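Table Clearing and Wiping: Equipment Progress Report to the Palaniappan Fund

Skelldale Assistive Robotics
September 2, 2023
Prepared by Gus Van Dusen

The main purchase is still on budget, but the order for spare hands has slipped and we are asking to move money between lines to deal with it. The request is set out near the end. Everything else here is for information.

Since the July report we have been working almost entirely on the table tasks. The two-armed unit is on hire from Zuton under the agreement you approved in spring, and the hire runs for four months. We had planned to decide on buying it at the half-way point. We have pushed that decision back to the end of the hire, which the contract allows without a charge as long as we give notice in writing. Notice has been given and Zuton have confirmed it.

What the unit does well enough to plan around: reaching across the table, taking hold of soft things and keeping hold of them while the arm moves. What it does less well is anything that depends on how hard the hand is pressing. A cloth can be held firmly and still be pushed against the table too lightly to clean it, and at present the operator judges this by eye. We would like a force reading at the wrist. The hire unit can take one, but it is not included in the hire price and it was not in our original budget.

Spares are the other worry. In our first budget we treated the hands as part of the robot and gave them no line of their own. That was a mistake on our side. The coverings wear, the cables near the wrist catch on things, and a finger that starts to stick puts the whole hand out of use until somebody has looked at it. We lost several working sessions in July to one sticking finger. The fault was small, but the hand had to go back to Ukon, who make it, and there was nothing to put on the arm in its place.

We now have two quotes for spare hands. Ukon's own is dearer but includes fitting and a loan hand during repairs. The second came through Zuton, is cheaper, and leaves fitting to us. Delivery is slow on both. We prefer the Ukon quote for the loan hand alone.

The furniture has also turned out to matter more than we allowed for. We had put down a token sum for tables, thinking any table would do. Glass is harder for the cameras than a plain top, and the rounded edge makes it harder to tell the arm where the table stops. As people have glass tables at home we want to keep one in the work. It does mean we need at least one plain table alongside it so the results can be compared, and a little money for fixing marks to the underside.

Wrist and head camera views from the current round of work: 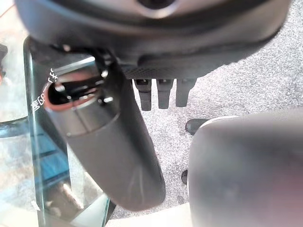
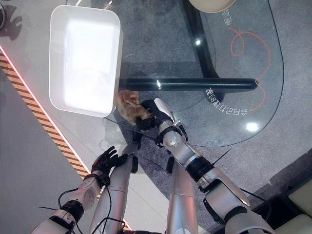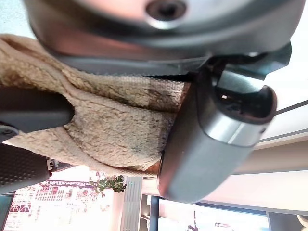
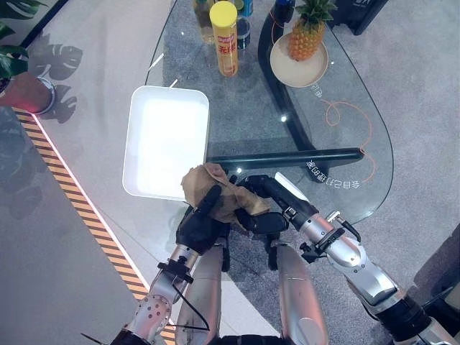
Roscoe Sorensen has read a draft of this report and does not agree with all of it. His view is that we should stop treating the purchase of the whole unit as settled in principle. He would extend the hire, buy the spare hands outright and leave the arms with Zuton, on the grounds that the arms have given no trouble and the hands have given plenty. He also asked me to put down that a force sensor bought for the hire unit may not fit whatever we end up owning. "If we buy the sensor first, the sensor ends up choosing the robot for us," was how he put it in his note, and he would like the fund to see that before agreeing to anything.

I think he is right about the sensor and I have changed the request to match. On the arms I am less sure. Extending the hire is cheaper for the rest of this financial year and dearer if the work carries on after it. Zuton will take part of the hire cost off the purchase price, but only if we buy before the hire ends, and that discount goes if we extend. I have asked them to put in writing whether a short extension would keep it alive. They have not answered yet.

Where each budget line stands

Hire of the unit: on budget. No further payments are due until the end of the hire.

Hands and hand spares: no line in the original budget. July's repair was paid out of general maintenance, which is now nearly used up.

Cameras and mounts: underspent. We had allowed for replacements and have not needed them.

Computing: on budget. The storage we bought in spring is filling faster than planned, and we may have to buy more in the new year.

Tables, cloths, trays and other test items: slightly over. Most of this is cloths. They are cheap, but fabrics differ a good deal in how they fold and bunch in the hand, so we have bought a wider range than we meant to.

Training: underspent. Two operators have been through Zuton's course and a further place has been held for us. We would like to use it. When one operator is away the sessions depend on a single person, and that has already cost us time.

What we are asking for

Permission to open a line for hands and hand spares, using the underspend on cameras and mounts. This would cover two spare hands at the Ukon price, with the loan arrangement. There is no increase in the total grant.

Permission to hire a force sensor for the rest of the term instead of buying one. Ukon have said this can be done and will send a price. If the price is higher than the underspend can bear we will come back to you before signing anything.

No decision is needed yet on buying the unit. We will send a separate paper with the purchase and extension costs side by side, and Roscoe Sorensen's case for staying on hire will go in under his own name.

One thing would help us. Both quotes for the hands have an end date, and the Ukon one runs out first. If the spares line could be dealt with ahead of the sensor, we could place the order at today's price and let the sensor wait for your next meeting.

The full ledger, both quotes and Zuton's letter confirming our notice have been sent to the fund's office separately.

Related items
July equipment report to the Palaniappan Fund
Zuton hire agreement: summary of terms
Notes on choosing tables and test items
Repair log, hands and wrists
Skelldale operator training: dates and places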